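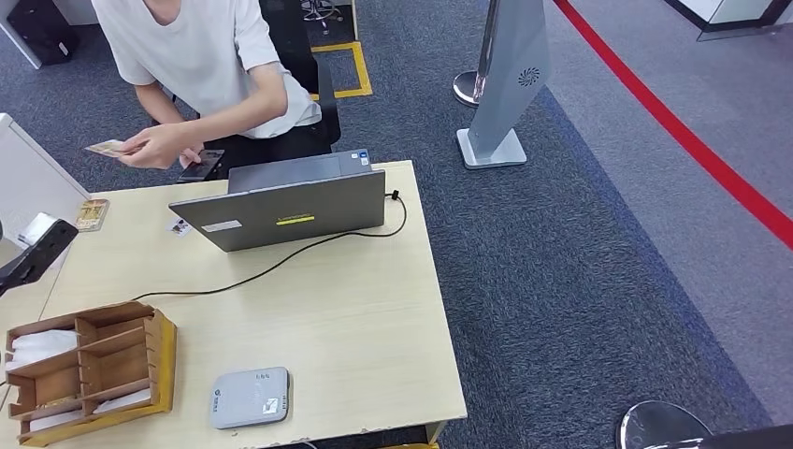 Oda Nyberg
Product Support Coordinator, Gilerlow Skin Care

Support record: Pasten Barrier Hand Cream, pump bottle
Subject: Product separating and pilling on application
Raised by: Keisha Iwasaki, Purchasing Officer, Climholm Dental Group
Date opened: 8/6/20
Status: Closed

Summary of the complaint

The customer advised that Pasten Barrier Hand Cream supplied to two of its clinics was dispensing a thin, watery liquid for the first few strokes of the pump, followed by cream of a heavier consistency than usual. Staff at both clinics also reported that the cream rolled into small white crumbs when rubbed in. No redness, stinging or other skin reaction was reported. The customer requested a replacement of the full order of 58 bottles, or a credit to the account.

Initial response

The customer was asked to set aside the affected bottles and to provide the batch code printed on the base, the storage location, and the names of any other products applied to the hands during a shift. Staff were advised to use the unscented Gilerlow cream in tubes until the matter was resolved.

Ms Iwasaki replied the same afternoon. All bottles carried the same batch code. The larger clinic kept its stock in a cupboard that also houses the steriliser exhaust duct. The smaller clinic had received its bottles by transfer from that cupboard and had never held stock of its own. The sanitiser in use at both sites was Wikström Clear Gel, which had replaced a foam product in January.

Troubleshooting log

Entry 1. Retained sample of the batch examined by the laboratory. Appearance, odour, pH and viscosity within specification. No separation after centrifuge. Batch record reviewed and no deviation noted. No other complaint is held against this batch.

Entry 2. Customer asked to return one unopened and one opened bottle. Both received in good order. The opened bottle showed a clear layer at the dip tube inlet. The unopened bottle showed the same layer to a lesser degree. Pump mechanism dismantled, rinsed and found to be sound. Pump fault ruled out.

Entry 3. Customer asked to place a thermometer in the cupboard for the duration of a working day. The highest reading supplied was well above the storage limit of 30 degrees stated on the carton. The laboratory then held a retained bottle at the same temperature and obtained a comparable clear layer. Heat exposure is accepted as the cause of the separation.

Entry 4. Pilling investigated separately. Retained cream in good condition was applied over Wikström Clear Gel before the gel had dried. Crumbs formed within a few seconds of rubbing. The test was repeated after the gel had been left to dry completely and no crumbs were seen. The foam sanitiser previously used by the customer gave no pilling under either condition. The effect is attributed to the thickener in the gel and does not indicate a defect in either product.

Entry 5. Findings sent to the customer in writing. Ms Iwasaki queried whether the separated bottles could be shaken and returned to use. Advice given was that they should not. Shaking restores the appearance for a short period only, and the preservative cannot be assumed to be evenly distributed in a separated cream. The customer was asked to discard the contents and recycle the bottles where local services accept them.

Entry 6. Customer queried whether a thinner cream would be more suitable. The Pasten lotion was discussed. It has the same storage limit and contains a light fragrance, and the customer's own policy excludes fragranced products from treatment rooms. No change of product was recommended.

Resolution

As the fault arose from storage after delivery, the product warranty does not apply. In recognition of the customer's cooperation with testing, Gilerlow agreed to replace half of the order at no charge, with the balance to be invoiced at the contract rate. The customer accepted this arrangement. Replacement stock was drawn from a later batch and addressed to each clinic separately.

Advice issued to the customer

Store bottles upright below 30 degrees, away from ducts, heaters and windowsills.
Allow sanitiser to dry fully before applying cream.
Apply one stroke of the pump to the backs of the hands first, then work towards the fingers and cuticles.
Do not top up a part-used bottle from another.
Discontinue use and contact Gilerlow if irritation occurs.

Internal actions

The storage limit is printed on the carton and does not appear on the bottle itself. A request to add it to the back label has been lodged with Packaging and will be considered at the next label reprint. The note on gel sanitisers has been added to the Pasten product information sheet.

Ticket closed with the customer's agreement. Returned samples to be held with the batch file.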